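Getting Started with the Rotovell Hand Gripper Pair: Packing and Unpacking a Box

The Rotovell kit from Farkero comes as two hand-held grippers, a charging lead and a quick start card that is quick mainly because it stops after the part about the power button. This page picks up where the card gives up. It covers a first session with the pair, using a cardboard box and whatever small things you own.

What you need

Both grippers, charged
An open cardboard box
5 to 7 small objects of different shapes
A surface at about hip height

A bed does fine. The manual asks for a "stable work surface," but a bed forgives drops, and you will drop things.

Step 1. Wake the grippers

Hold the power button until the light goes green. Start the left one first and let it finish before you touch the right. If you start both together they sometimes refuse to pair, and each will blame the other with the same error beep.

Step 2. Open the jaws before you reach

Squeeze and release the handle a few times to get a feel for the travel. It is longer than you expect. Then open the jaws wide, go down into the box, and only then start closing. Most early fumbles come from arriving half closed and knocking the thing you wanted into a corner.

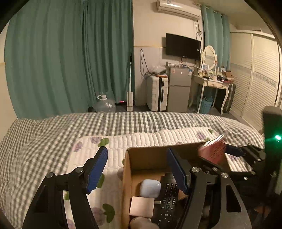
Begin with boxy items. They have two flat sides and no opinions. Leave anything round for later, and leave books until you can work both hands at once, as the covers like to swing open on the way up.

Step 3. Grip on the pads

The blue ridged pads do the holding. The black arms behind them are smooth and will let go of your property without regret. Line up one pad with each side of the object, close until both touch, then add a little more squeeze. If one pad lands early, you will push the object across the bed like a very slow hockey player.

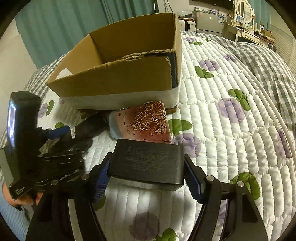 A power adapter held side to side, one pad against each edge.

Step 4. Lift, pause, move

Lift straight up a few inches and wait two seconds. If it is going to slip, let it slip there. Then carry it over the box, lower it in, and open the jaws all the way before backing out. Farkero's Plarkarow app scores each move, and it is a harsh judge of people who let go early.

Is it worth buying?

We also own the older Holub set, bought in February, and the Rotovell is easier on the wrists. The pads are better too. The app still logs you out between sessions, and the carry case seems to have been designed for some other product. Check that both grippers are switched off before you zip it up.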